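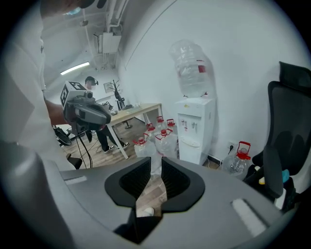

Getting started: a desk with a wooden top and white legs

Section 2. Planning a Sunrise Shoot with the Zillham Field Planner

Welcome back! By now you should have the planner installed and your home location saved (if not, hop back to Section 1, we'll wait). This section takes you through setting up a single sunrise outing from start to finish, and for our sample trip we'll use the lakeshore at Torkoro, which is where Modupe Nnaji and I have done most of our own testing and drunk a great deal of lukewarm tea from a flask.

Before you begin
You will need your camera's user name in the planner, a rough idea of which lens you want to bring, and a date. Download the map for the area while you're still at home. Phone signal at the lake comes and goes, and mostly it goes.

Setting up the outing

1. Open the planner and tap New Outing. Give it a name you'll recognize later. "Lake" seemed like a fine name to me until I had several of them.

2. Drop the pin where your tripod will stand. Zoom in as far as the map lets you and be fussy about it. The parking lot is a good walk from the shore, and a pin left in the parking lot will give you the wrong angle for the sun altogether.

3. Choose your date, then tap Sun Path. A yellow line shows the direction of sunrise. If the line runs straight into the hill behind Prercombe, try moving the pin along the shore a little at a time until it clears.

4. Tap Terrain and switch it on. The sunrise time you see first is for a flat horizon, and the hill will hold the light back for a good while after that.

Note: Terrain uses a large map file. On older phones the first load can be slow, so go and put the kettle on.

5. Set your arrival alarm. We like to be on the spot a full hour before the sun, with time to find our footing and let our eyes settle. The best color often comes well before the sun itself does!

6. Add your lens under Gear. The planner draws a wedge on the map to show how much of the view you'll get. Swap lenses here as often as you like, it's much easier than doing it with cold fingers.

7. Tap Save Offline. Wait for the green check mark before you close the app.

Caution: Part of the shore path at Torkoro is loose rock, and you will be walking it in the dark. Bring a headlamp with a red setting, and keep the tripod folded until you have stopped moving.

Caution: Never look at the sun through an optical viewfinder, even when it's low. Use the rear screen.

If the path looks wrong
Check the compass first. Hold the phone away from your tripod and car keys, and move it in a slow figure eight. If the line still points somewhere silly, remove the pin and set it again.

Saved outings are kept on the phone, up to 314 of them. Nnamdi Odukoya has filled his twice and still wanted more room for October.

Last revised August 23, 2020. Moonrise outings are covered in Section 3.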